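Bottles, Bins and Bags: Frequently Asked Questions
Kollport House, shared kitchens on floors 2 and 5

Where do my empty bottles go?
In the gray bottle bin in your floor's kitchen, the one with the clear bag. The windowsill is a popular alternative, but the windowsill doesn't get emptied.

Do I have to rinse them?
Water bottles, no. Soda, juice and anything that was once a smoothie, yes. A splash of water and a shake will do it. Ants have visited the second floor every June since we moved in, and they always know which bottle you skipped.

Caps on or off?
On. Our hauler, Venter, takes them with the caps screwed back in place. If yours has already rolled under the fridge, let it go and put the bottle in without it.

Should I crush the bottle first?
If you like. It saves room in the bag. Please don't do it during someone else's phone call.

What about labels?
Leave them. Lizelle Sithole once spent most of a lunch hour peeling them off with a butter knife, and the sorting plant peels them anyway.

What counts as a bottle?
Clear or colored plastic drink bottles, any size. Yogurt tubs, salad boxes and coffee cups aren't bottles, however strongly you feel about it. Cups go in the trash. Tubs go in the mixed bin by the door.

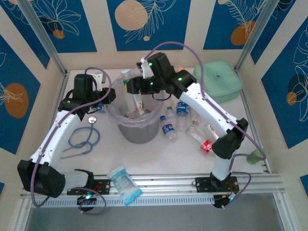
Gray bin with its clear bag, and empties still to go in.

Both Pepsi and Coca-Cola bottles are welcome, and so are the ones with no label at all. We take no side.

Why does the bag have to be clear?
Venter's drivers look through it before they load it. A black bag gets left at the curb with a sticker on it, and then Bheki Van Wyk has to carry it back upstairs.

How do I put a new bag in?
Spare bags are under the sink. Open one all the way, push it down to the bottom of the bin and fold the top out over the rim. If it slides in the first time you drop a bottle, you didn't fold enough over.

The bin is full. Now what?
Tie the bag, take it down to the loading door and put in a fresh one. Balancing one more bottle on top is a game, and whoever is holding the bottle when the pile goes has lost it.

There's still something in my bottle. Can I toss it in?
Pour it down the sink first. Gorazd Georgiev carried down a bag in which somebody's iced tea had come loose, and he would like his shoes mentioned.

Do we get the deposit money back?
The building does. Last year it came to $148, and it went on the new kettle. The old kettle is not available for viewing.

Who do I ask if it isn't covered here?
Xolani Mathebula, extension 508. Mornings are better.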